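Store News: Dundska Returns to the Shelf
Aug 8, 2020

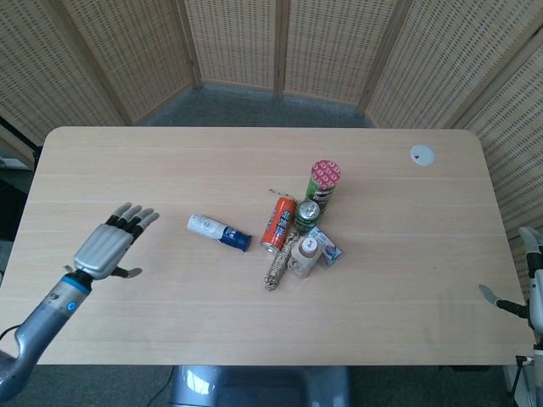
Hatem El Ouafi wrote in to ask whether he needs to have read the first Dundska series before picking up the new one, and whether the old trade paperbacks are worth tracking down at the prices they go for online. He dropped the book after issue 4 and has only heard about the ending secondhand.

The short answer to the first part is no. Dundska: The Salt Road starts eleven years after the flood that closed the original run, and only two of the old crew are in it. The first issue has a one-page recap inside the front cover. It covers the mutiny, the death of Captain Onishi and the sale of the lighthouse, and that is enough to follow the plot. If you never read the first series and want to be surprised by it later, skip that page. You'll be a little lost for the opening scene and fine after that.

As for the old trades, please wait. All 16 issues of the first series are being collected in a single softcover in November. It runs long and it isn't cheap, but it costs less than what people are asking for volume two alone. The new edition fixes the coloring on issue 9, where the night pages printed so dark that you couldn't read the map. It also includes the eight-page backup story from the convention special, which was never in the trades. The letter columns are not included.

The new series is written by Banafsheh Rezaei, who wrote the back half of the original. Évan Guérin draws it. Readers here will know him from Grurko, and if you liked the way he did the ice caves in that book you'll like the salt flats in this one. His pages are less crowded than the old art. There are fewer panels and a lot of open ground, and he lets the riders get very small. Some people are going to miss the cluttered ship interiors. I did for a few pages.

The story follows Amix, the ship's cook from the first series, who now runs water across the flats for anyone who pays. She takes a job hauling a sealed tank to a town that isn't on her charts. By the end of the first issue she has lost one wagon and found out that the man who hired her gave a dead man's name. Issue 2 is mostly a long conversation in a storm shelter, and it's the better of the two. Rezaei has always been good with people who don't trust each other and have to share a small room.

A few things to know before you order:

The print run on issue 1 was small. We were allocated 15 copies of the standard cover and two of the Guérin sketch cover. Pull list customers come first. If Dundska was on your list under the old series, it does not carry over, so you need to tell us again. Email or leave a message with your list number.

Issue 2 has the same covers as announced. The foil cover you may have seen listed was canceled by the publisher.

The book is rated for teens and up. There is some blood in the first issue and a drowning in flashback. I'd put it at the same level as Grurko and well below the later Dundska issues.

The signed bookplate offer is still open. The publisher printed 2,095 of them and they go to anyone who preorders the softcover through a store. They are numbered, and we can't ask for a particular number, so please don't request one. We'll confirm each preorder by email.

Back issues: we have 3, 5, 6 and 11 from the first series at cover price, and one copy of issue 1 with a creased corner. Long box 724 by the register has the Grurko singles, which were refiled and are now in order.

The reading group will do the first two issues of The Salt Road together. Abdelghani Saber is leading that one and has asked that people finish both issues before the call, as he wants to start with the shelter scene. The link goes out to the group list the night before. If you aren't getting those emails, check your spam folder and then write to us.

Next newsletter: the fall horror titles, and corrections to the manga price list.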